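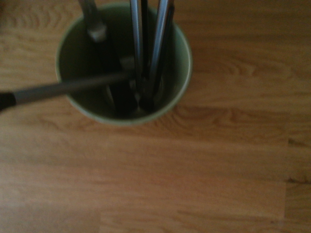 Figure 14.1 Metal utensils in a green cup, standing on a wooden surface.

Chapter 14
Moisture and Movement in Wood

14.1 Introduction

Wood takes in water from the air and gives it back. The exchange continues for as long as the wood is in use, whether the piece is a roof beam, a door or a work surface. As the amount of water changes, so does the size of the piece. A designer who leaves no room for this change will see joints open, panels cup and fasteners work loose.

Chapter 13 dealt with the structure of the wood cell. The present chapter uses that material to explain why wood swells and shrinks, why it does so by different amounts in different directions, and how the change can be estimated before a part is cut. Readers who are unsure of the terms radial, tangential and longitudinal should review Section 13.2 before going on.

14.2 Free Water and Bound Water

Water is held in wood in two ways. Free water fills the hollow centers of the cells. Bound water is held within the cell walls. When green wood dries, free water leaves first, and the size of the piece hardly changes. The point at which the hollows are empty but the walls are still full is called the fiber saturation point. Below this point, bound water begins to leave, the walls become thinner, and the piece shrinks.

Moisture content is given as the weight of water divided by the oven-dry weight of the wood. A test block that weighs 965 g as received and 701 g after oven drying held 264 g of water. Its moisture content was therefore 37.7 percent, which places it above the fiber saturation point of most species. Note that the dry weight is used as the base. Values above 100 percent are possible and do not indicate an error.

14.3 Equilibrium

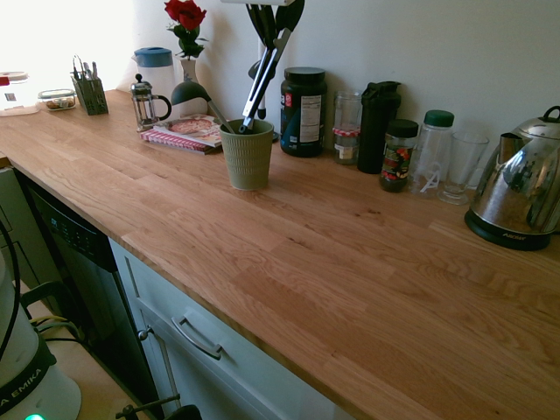 Wood left in steady air reaches a moisture content at which it neither gains nor loses water. This is the equilibrium moisture content. It depends mainly on relative humidity and to a lesser degree on temperature. Indoor conditions are seldom the same over a whole part. A long countertop glued up from oak staves, set against a wall that receives strong sun at one end, may be warmed more there than at the other, and the air next to the wood will be drier at the warm end. Each stave also has its own ring direction and so its own rate of movement across the width. The calculations in this chapter treat a panel as uniform unless stated otherwise.

Heated buildings show a yearly cycle. Indoor air at 21 °C in December is often much drier than summer air at the same temperature, and wide panels are narrowest toward the end of the heating season. Surface finishes slow the exchange but do not stop it.

14.4 Direction of Movement

Movement along the grain is small enough to be ignored in most work. Tangential movement, which follows the growth rings, is the largest. Radial movement, across the rings, is commonly between one half and two thirds of the tangential value. The difference between the two explains why flat-sawn boards cup as they dry, and it is the basis of the Lagman method introduced in Section 14.5.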